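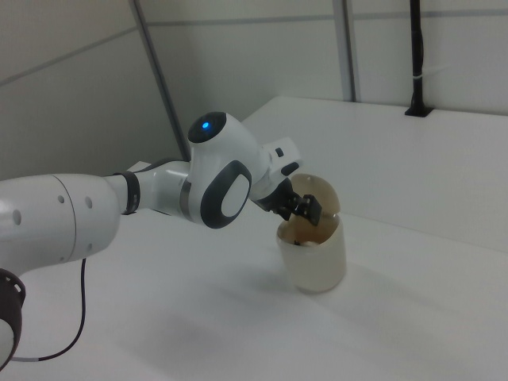
The equipment planning group met on Tuesday, August 9, 2022, in the upstairs room at Rarwood, and it was a pleasure to have everyone around the same table again after so many weeks of doing this over email. Present were Sawsan Nassar (chair), Jannik Engelhardt, Saqib Swati, Noura Farah and Nour Najjar, who kindly agreed to take the notes and asks forgiveness in advance for their length. The main business was whether to put a second arm on the request for the coming budget year, and what should go with it. Sawsan asked that we begin with the parts we handle every day, and the flip-lid cup was brought up first, the frosted one with the dome lid hinged at the back of the rim, with the brown staining on the inside. Jannik remarked that when the two black fingers come down at the rim, the right one sits very near the hinge, and that any gripper we buy ought to be chosen with that little space in mind.

Minutes of the last meeting

These were read and accepted with one correction. The bench measurement had been written down in inches when it should have been centimeters. Nour apologized and has fixed the copy in the shared folder.

Matters carried over

Saqib had promised to ask the building office about the extra circuit for the east wall. He did ask, twice, and was told the electrician can come in September. He will keep after them. The item about the squeaking door was dropped, as the door has been seen to.

Second arm

Sawsan laid out the two quotes. Bataineh would supply the arm, the controller and the stand as one package, with delivery in 80 days and two half-days of training on our premises. Wesberg came in lower on the arm but leaves the stand to us, and charges for training by the visit. There was a good long talk about this, and the secretary has tried to be fair to all sides.

Noura spoke in favor of the Bataineh package. She has been the one bolting things together every time something arrives without a stand, and she said, very nicely, that she would like not to spend another summer on it. Saqib felt the Wesberg price was hard to walk away from, and that we have a perfectly good drill press downstairs. Jannik wondered whether either firm would let us try the arm on our own parts before we sign anything - the cups and the smaller jars in particular - and everybody thought this was a fine idea. Sawsan will write to both firms this week and ask for a trial day.

It was agreed that no choice would be made until the trial days are over, or until both firms have said no to one.

Fingers and grippers

Jannik has been looking at softer fingertips for the two-finger gripper. The squared, blocky tips suit boxes and blocks very well, in his view, but thin-walled plastic is another story and he would like something with a bit of give. Skover sells a set of pads that come in three thicknesses, at $30 a pair. He would like four pairs to begin with. Noura asked whether the pads could be washed, as some of our cups come to the bench with coffee-colored leftovers in them, and Jannik said he would find out before ordering. Agreed, subject to the washing question.

There was also a suggestion from Saqib that we buy a third finger kit for lids. After some back and forth it was put off to the next budget year. Saqib took this in good spirit but wishes it noted that he brought it up.

Cables and bench fittings

Noura went over her list. She would like proper cable clips along the wall and down onto the bench, a spare set of mounting brackets, and a longer lead for the controller so it can be moved off the floor. She pointed out that the zip tie on the black pole at the back has done honest service, but that a second arm means a second run of cable and we should do it neatly from the start. The whole list comes to $287. Sawsan asked if any of it could wait. Noura thought the brackets could, but the group felt it was a small sum and a sensible one, and all of it was approved.

The bench top itself came up under this item as well. Jannik is fond of the plain white and would like the new bench to match, so that programs can be moved from one to the other without fussing over the vision settings again. Saqib would have liked something that shows less dirt. We stayed with white.

Service and upkeep

The yearly service on the present arm is due and the fee is $257, the same as last year. Approved without discussion. Saqib will be in the building that morning to let the technician in, and asks that people please finish their runs the evening before and leave the arm in its parked position.

Any other business

Nour asked that borrowed hex keys be put back in the drawer they came from. Sawsan thanked Noura for the date cookies, which were gone before the second item.

To do

Sawsan - write to Bataineh and Wesberg about a trial day
Jannik - ask Skover about washing the pads, then order four pairs
Noura - place the order for clips, brackets and the controller lead
Saqib - electrician, and let the service technician in
Nour - send these minutes around and book the room for September

The meeting closed at ten past four. The next one will be held in the same room, once we have heard back from both firms.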